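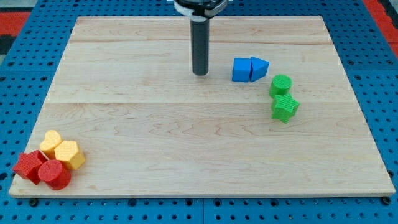
Ticket: Visit program for Dostevo, wrong version on the district portal

Opened by: Sławomir Wasilewska, district office
Opened: Friday, December 13, 2019
Status: waiting for reply

Problem
The program of the commissioner's visit to Dostevo shows the old meeting place. The meeting with the village council was moved from the school to the council hall in Lemwood, but residents still see the school. I received 15 calls this morning.

What I tried
1. I uploaded the corrected program again. The portal said "saved", but the public page did not change.
2. I waited nearly two hours and opened the page from another computer. Same result.
3. I removed the old file from the list. Now the page shows the old program and also an empty line under it.

Reply from portal support
Please check the field "Valid from". If the date is in the future, the public page keeps the previous file.

Update by Sławomir
The field had a date in May, which I did not enter. I corrected it and the right program came after 5 minutes. The empty line is still there. Please remove it from your side, I do not have the permission.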